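Progress report to the Wikström Fund
Physical geography and shoreline description of the Dovcombe Lakes

September 3, 2021

Dear colleagues of the Fund,

With this report we inform you about the state of the work on the shoreline description of the Dovcombe Lakes. The report covers the period from our last letter in June until now. The financial table is sent separately by our office and I do not repeat it in this text.

1. What is measured until now

The Dovcombe Lakes have a total shoreline of 1058 km, when the islands are included and the reed margins are counted on their water side. Of this length, 978 km are now walked or followed by boat, and entered in the base map at the agreed scale. The part that remains is in the far north of the lake group, where the shore is very broken and the only road ends well before the water.

The earlier atlas gives a shorter shoreline. The difference comes for the greater part from the islands of the eastern basin, which the atlas shows as one body of land. Between them there are channels which are narrow but keep their water also in late summer. We have drawn them as channels. In the explanatory text we mention both ways of drawing, so that a reader who compares the maps will understand why they do not agree.

2. Types of shore

As agreed in the plan, each section of shore is given one type: rock, gravel and sand, peat, or reed. In most places these four types were enough. Some difficulty came in the Javov arm, the long western branch of the lakes, where peat banks stand directly on gravel and the waves uncover one or the other. For such sections we record the type that is visible at the mean summer level, and we add a remark. I would ask the Fund to accept this small change to the method. It does not change the lengths, only the shares of the types.

The rocky shore lies mainly on the south side, below the Dovcombe ridge. The slopes there are steep and the water becomes deep very near to the land. On the north side the country is low, with wide bogs and many small ponds which have no visible outlet. It is often hard to say where the lake ends and the bog begins, and the field group has spent more days on this question than was planned.

3. Water levels

The level of the lakes was low for the whole summer. The gauge at the outlet worked without interruption. The gauge in the Javov arm was taken out for cleaning and for a new float, and for this time we have used the readings from the outlet with a correction. The corrected values are marked in the table. We do not think that they should be used for the study of wind effects, as the western arm behaves differently when a strong west wind blows.

The Prurnard River, which leaves the lakes in the southeast, carried little water over the sill. We could therefore draw the sill in more detail than was possible in other years. It consists of coarse boulders and a lower step of solid rock. The old description calls it a waterfall, but rapids would be the better word.
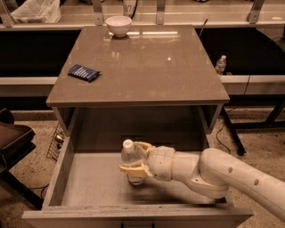 From the Prurnard side came the remark that our draft puts the beginning of the river too far upstream, and that people there have always reckoned it from the foot of the rapids and never from the lake. The same letter asks us to keep the local name for the wide pool below the sill, which our draft had left out for lack of space.

We consider this remark justified in regard to the name, and the pool will be labelled on the final sheet. In regard to the beginning of the river we prefer to stay with the sill, because the lake level is controlled at that point and all the neighbouring surveys use it. A note in the text will explain the local custom.

4. Names

The list of names is more advanced than the map. Every bay, cape and island with a name on the older sheets has been checked against the land register. For several bays the register and the older sheets use different spellings, and in two cases the names of neighbouring bays seem to have been exchanged by a copyist. We have written to the regional names office and wait for the answer. Until it arrives, the map shows the form from the register.

5. Difficulties and delays

The boat was in repair for a part of the season. The field group worked during this time on foot in the southern section, so the days were not lost, but the order of the work had to be turned around. The northern section, which should be finished first, will now be the last. If the autumn is mild it can be completed before the ice. If the ice is early, we would ask to move the northern section to next spring, without a change to the total budget.

A second matter is the colour of the printed sheet. The printer has tested the blue for shallow water, and on the uncoated paper it is difficult to separate from the grey of the bogs. We will try a lighter grey and send you a test print together with the next report.

6. Work in the coming period

The field group will continue from the northern landing place in the direction of the east. In the office we will finish the depth lines for the Javov arm and write the chapter on climate, for which the station data are already received. The chapter on soils is in draft. We would be glad to have the comments of the Fund on this draft, especially on its length, and we enclose a copy with this report.

With respectful greetings,
The Dovcombe Lakes survey office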